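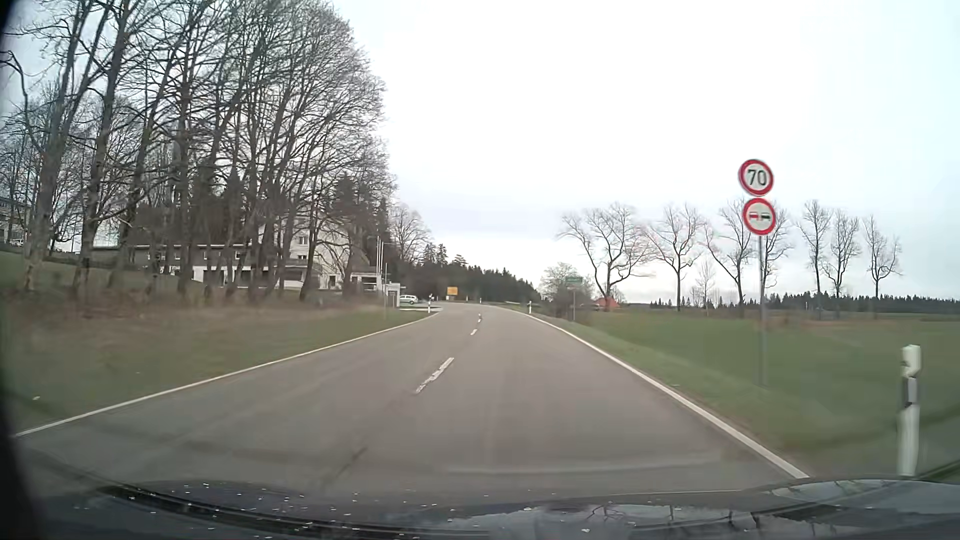 4 min read

Search this board Go

Skollurgate Road Users Board > Signs and Markings
Route 241, Bravska side: no-overtaking sign with a broken center line

edgeline_only
May 14, 2024
Looking for opinions on the stretch of 241 before the bend on the Bravska side. On the right you get a 70 with a no-overtaking sign directly under it on the same post. The center line beside it is still broken. I would expect a solid line from the sign onward, or at least a solid line on our side through the crest. There is a slight rise and then the road bends out of sight, so the restriction makes sense to me. The paint doesn't match it.

Is the sign enough by itself?

mfinanga_west
Yes. The sign governs. The line is supplementary, and a broken line doesn't cancel a prohibition posted at the roadside. We have the same arrangement on the Mfinanga road and it has been that way for years.

torque_and_grade
Legally, fine. In practice it's poor. Drivers read the center line continuously and read a sign once. If you miss the post while checking a mirror, the paint tells you passing is allowed, right up to a crest.

edgeline_only
That was my point. The dash nearest the post is also worn along both edges. If they have to repaint anyway, it costs very little more to do it solid.

mfinanga_west
It costs more than you think. A change of line type needs a new marking plan and a sight distance check. Refreshing existing dashes is maintenance and comes out of a different budget. I don't see the case for it at 70.

gravelshoulder
What's the sight distance there? I'd want that number before arguing about paint.

edgeline_only
I have not measured it. I drove it with the trip meter in April and got 700 meters from the no-overtaking sign to the point where I would be comfortable passing. That is a judgment and a car odometer, so treat it accordingly.

gravelshoulder
Then it's not a sight distance. Still useful.

torque_and_grade
Oncoming traffic is the other half of it. Look at how vehicles bunch up on a bend:
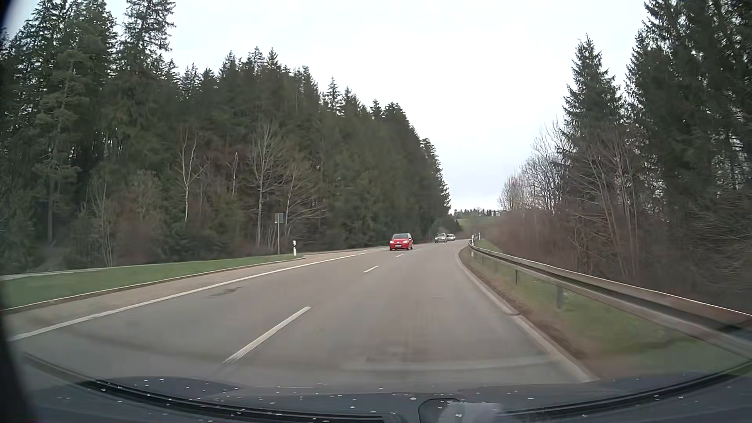
Oncoming cars on the curve, red hatchback in front.

The last two are close enough together that one partly hides the other. If you pull out on a short view, you may plan for one car and meet three.

mfinanga_west
They're in their own lane on a bend. You can't get a following distance from a still, the angle compresses everything. I agree nobody should pass there, and the sign says so.

torque_and_grade
I wasn't giving a distance. I said one covers another. That holds whatever the gap is.

odimura_commuter
Different question. Has anyone noticed the dark patch in the lane there? Is it a repair or a stain? I use that road to get to Odimura and don't recall feeling anything through the wheel.

gravelshoulder
Can't tell from a photo. A sealed repair and old oil look the same from a driver's seat. If you feel no edge, I wouldn't report it.

edgeline_only
Same here. The edge lines and delineators I have no complaint about. The white posts with the dark band are doing their job through the bend, and at night I would take those over a center line.

mfinanga_west
Agreed on the delineators.

odimura_commuter
At night in rain I can't see the dashes at all, only the posts. So solid or broken makes no difference to me for half the winter.

torque_and_grade
That's an argument for better paint — not for leaving it broken.

edgeline_only
I'll send the road office a short note asking for two things: whether the broken line is intended, and when the next repaint is due. Will post the reply.

gravelshoulder
Give them the distance from the nearest junction or they'll ask for it. It took me two letters last time.

Share 5 · Comments 14 · Views 800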